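### 3.2 Paper trails in the hardwood trade

The second strand of our material concerns timber whose documents were in better condition than the timber. Between them, Bravside and its freight agent Prevero lodged 60 export declarations over the study period, and we were able to match 30 of these to a bill of lading, an invoice and a felling licence. The other half matched one or two of the three, in combinations that suggest a certain creativity in the back office.

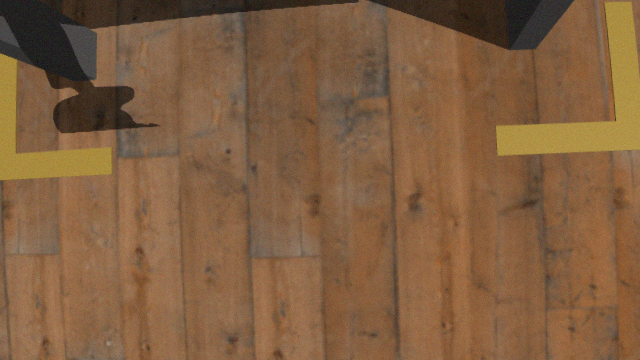
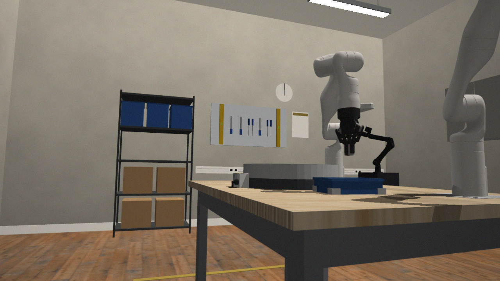 **Figure 4.** Rendered views: plank floor with yellow markings (first); wooden workbench with robot arms (second).

Our method was unglamorous. For every matched consignment we compared the declared volume with the volume paid for, then compared the declared species with the price per cubic metre. Where a log was sold as low-grade construction timber and bought as furniture-grade hardwood, we recorded a mismatch and moved on. Trees are not known to improve at sea.

The widest gap arose in a consignment routed through Foltstead, a holding company whose registered office is also a tyre shop. The declaration gave a volume of 2760 cubic metres. The invoice, issued in June, charged for nearly twice that, and the balance was labelled "handling". We wrote to the company asking what had been handled. The reply enclosed a catalogue of tyres.

Volume is only one channel. Hrnčiar, a consultancy retained by Bravside to advise on "landholder relations", was paid a monthly fee which rose whenever a licence came up for renewal and subsided once it had been granted. No reports by the consultancy were found in the licensing files. Its advice may have been oral – our records cannot rule that out – but the fees were certainly written down, and they exceeded the royalties paid to landholders in the same months.

We are cautious about what this establishes. Under-declaration may reflect poor scaling at the log pond, and moisture content alone can account for modest differences in weight-based estimates. It cannot easily account for a change of species. We therefore treat price and species mismatches as the stronger indicator, and report volume gaps separately in Section 4, where the unmatched declarations are also discussed. The banks' own transaction alerts, which we had hoped to use as a check, were unavailable for the period before the new reporting rules – and sparse, if punctually filed, thereafter.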